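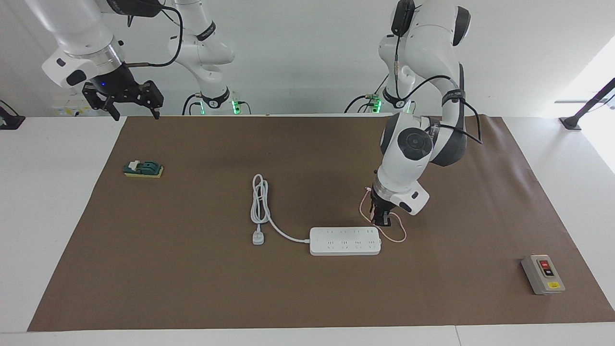 Is the battery just worn out, the requester asks, or is it something the notes app does when the cover is closed? I'd like to know before I pay for a new battery.

Ticket type: Mobile device, battery
Device: Wundurico tablet, second generation
App involved: Venckus Notes, with Orent cloud storage as the sync account
Handled by: Terneck device support
Opened: 21 Mar 2022
Status: Closed, workaround in place

Problem as reported

Tablet is full at bedtime and dead or nearly dead in the morning. Started after the app update. Before that it lost very little overnight. The cover is closed at night and the screen goes off when it closes. Requester has restarted the tablet and turned the brightness down. Neither helped. Tablet was bought new in December and has not been dropped or repaired.

Also reported: the back of the tablet is warm in the morning, near the camera side. No swelling, no lifting at the edge of the screen. Requester was told to stop using it and call us if either of those shows up.

Step 1. Battery health

Asked for a screenshot of the battery page. Health reads Good. Cycle count is 200, a little high for the age of the tablet but well inside what the battery is rated for. A battery with that count should not empty itself in one night on standby.

The cycle count on this model goes up by one each time a full charge has been used, even if it was used over several days. Requester thought it counted every time the tablet was plugged in. Explained the difference.

No replacement recommended at this point.

Step 2. Usage by app

Battery page, last 24 hours, sorted by use. Venckus Notes is at the top by a wide margin. Nearly all of it is listed as background. Screen is second. The system entry is third and looks normal.

Requester says the app was swiped away every night. Swiping it away closes the window. It does not stop the sync service, which has its own entry under Running Services. Asked the requester to look there after swiping, and it was still listed with a timer counting up.

Step 3. Safe mode overnight

Safe mode loads only the built-in apps. Instructions sent:

Hold the power button until the menu comes up.
Touch and hold Power Off until the safe mode prompt appears, then tap OK.
Charge to full, unplug, close the cover.
Write down the level at bedtime and in the morning.

Result: small drop, about what we would expect on standby. Back was cool in the morning. Battery and main board are probably fine. Restarted normally afterward and the requester confirmed that the safe mode label was gone from the corner of the screen.

Note for whoever gets the next one of these: the widgets on the home screen disappear in safe mode and do not always come back to the same place. Tell people ahead of time. This requester had a calendar widget to put back and was not happy about it.

Step 4. Rule out slow charging

Requester mentioned in passing that the tablet sometimes says Charging Slowly. Wanted to be sure the tablet was really full at bedtime and was not showing a stale number.

Charged from a wall outlet, powered off, until the charging symbol changed to the full symbol. Then turned on and checked the level. It matched. Repeated with a different cable, same result. The length or color of the cable makes no difference for this test, so a thin light-pink one is as good to try as the cable that came in the box. The slow message only appeared when charging from the USB port on a desk lamp. Lamp port is not meant for tablets. Asked the requester to leave it out of the rest of the tests.
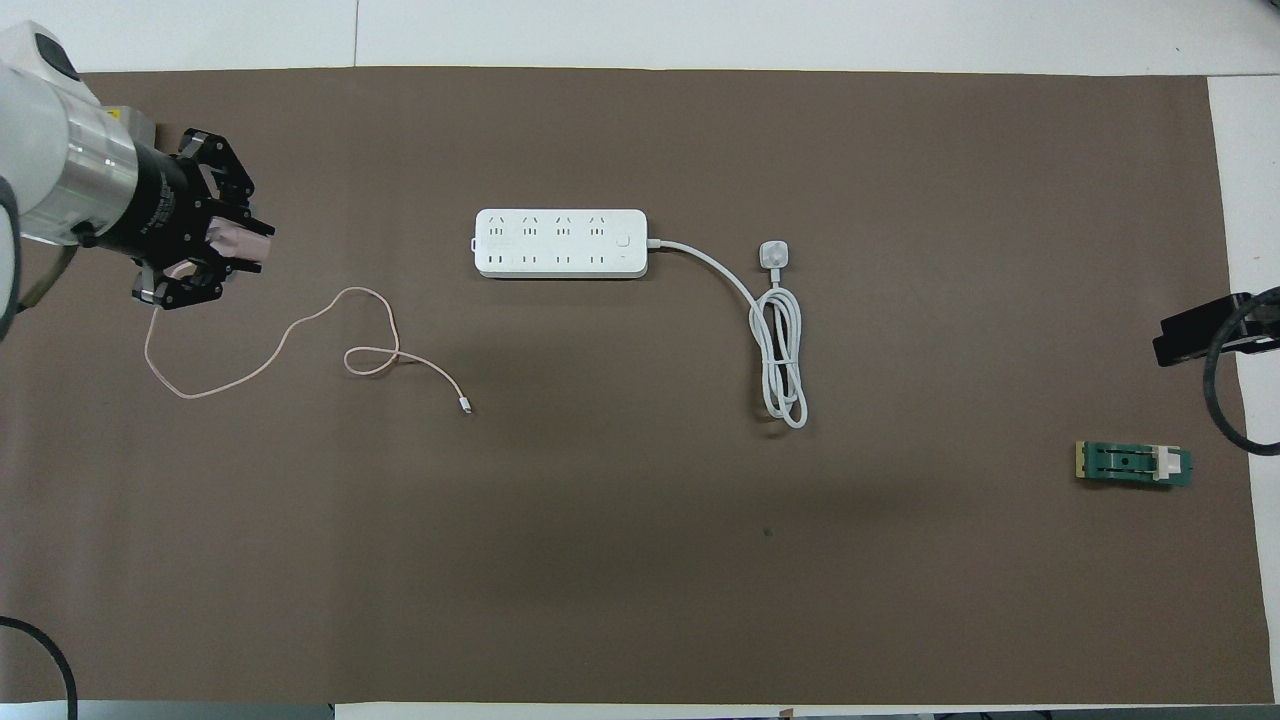 Step 5. Sync log

Had the requester turn on logging in Venckus Notes (Settings, Help, Advanced, Keep a sync log) and leave it on for one night. Log came back with roughly 1000 upload attempts between bedtime and morning. Nearly every line is for the same notebook. Sample, trimmed:

start upload, notebook Recipes
attachment rejected by server, name not allowed
retry scheduled
start upload, notebook Recipes

The app retries right away and does not back off. It also keeps the tablet awake while it does this, which fits the warm back.

Step 6. Find the bad attachment

The log gives the notebook but not the note. Asked the requester to open Recipes, sort by Has Attachment, and look for file names with a slash, a colon or a question mark. Orent does not accept those characters. The older version of the app swapped them for a dash before uploading. The new version does not seem to.

Found 7 files, all scans of handwritten cards. The names had been typed in as questions, for example the name of a cake followed by a question mark where the handwriting was hard to read.

Requester did not want to lose the question marks, as they show which cards still need to be checked against the original. Suggested putting the word "check" at the end of the name. That was fine.

Step 7. Rename and test

All of the files renamed. Tapped Sync Now and the upload finished on the first try. Log shows no retries after that. Left overnight with the cover closed, normal mode, sync turned on. Morning level was close to the safe mode result. Repeated the next night, same.

Requester turned logging back off. The log file itself had grown quite large and was deleted from the Help page.

Cause

Attachment names the storage server will not take, plus an app that retries without a pause. Battery is fine.

Workaround

Do not use a slash, colon or question mark in attachment names. If the drain comes back, set Venckus Notes to sync only while charging (Settings, Sync, When Plugged In) until the names have been checked.

Reported to the app maker with the log attached. They have confirmed receipt and have not given a date for a fix.

Requester's last message asks if notebook titles have the same limit. They do not. Only attachments are affected. Closed with the requester's OK.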